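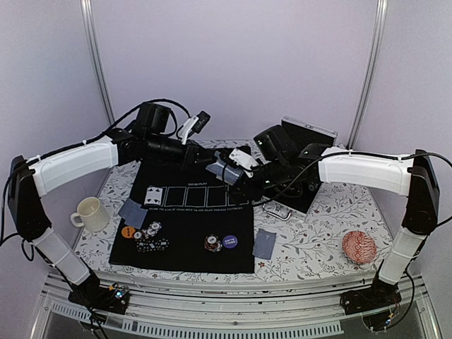
## 4. Setting Up the Dudek Dress Form

This section applies to the Dudek adjustable dress form as supplied with the Kandari pattern course. Read all steps before loosening any dial.

1. Screw the pole into the stand until it stops, then lower the form onto the pole and tighten the collar by hand.
2. Set the height so that the waist seam of the form matches the wearer's waist, measured in the shoes to be worn with the garment.
3. Turn the bust, waist and hip dials in that order. Move each dial no more than two clicks at a time, and adjust front and back equally.
4. Check each measurement with a cloth tape held level. Allow a difference of up to 5 mm.
5. Mark the center front, center back and side seams with Gidex style tape.

**Note:** The neck dial has 15 positions. Position 1 is the smallest. Record the final setting of every dial on the card inside the back cover.

**Caution:** Do not force a dial that resists. Return it by one click and confirm that the opposite dial has been released.

**Caution:** Insert pins at a slant. Pins driven straight into the cover may damage the panels beneath.

### 4.1 Padding the Form

Where the wearer's figure falls outside the range of the dials, apply Danden cotton wadding in thin layers, tapering each edge, and cover it with a fitted jersey sleeve. Repeat the measurements in step 4 before draping.

Section revised May 31, 2023, by Henryk Wysocka.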